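Fehr Bolness work table, white: review after 11 weeks

The Bolness is the plain rectangular model in the Fehr range. Mine came from Forkport for 2390, delivered to the Hodstead office in two cartons. It replaced a folding table that sagged in the middle. Assembly took 30 minutes with the supplied hex key. The leg bolts needed retightening in the second week and have held since.
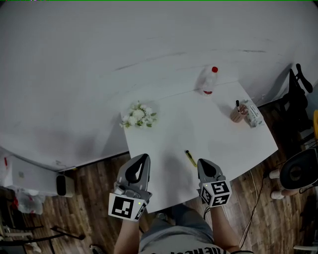
The Bolness with small items on top: utility knife, pen holder, bottle, artificial flowers.

Surface. The white finish makes small parts easy to find. A black marker or a dark screw shows up at once; white cable ties do not. Marker ink comes off with alcohol if wiped the same day. After a month a gray trace stays behind. Cutting directly on the top leaves fine lines that pick up dirt, so use a mat. Mine has 2 such lines near the front.

Glare is the main complaint. Under fluorescent panels the top reflects enough to be tiring by late afternoon, and glossy labels are hard to read flat.

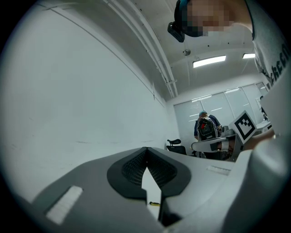
Moving the table off-axis from the lights helped a little. A matte version is listed but was out of stock in February.

Stability is good lengthwise and average crosswise. Leaning on a short end produces a slight sway, enough to disturb a full cup. There is no cable tray and no cutout, so cords hang over the edge unless you add clips. An office chair with arms fits under it with the seat lowered.

Rating: 4 out of 5. One point off for glare.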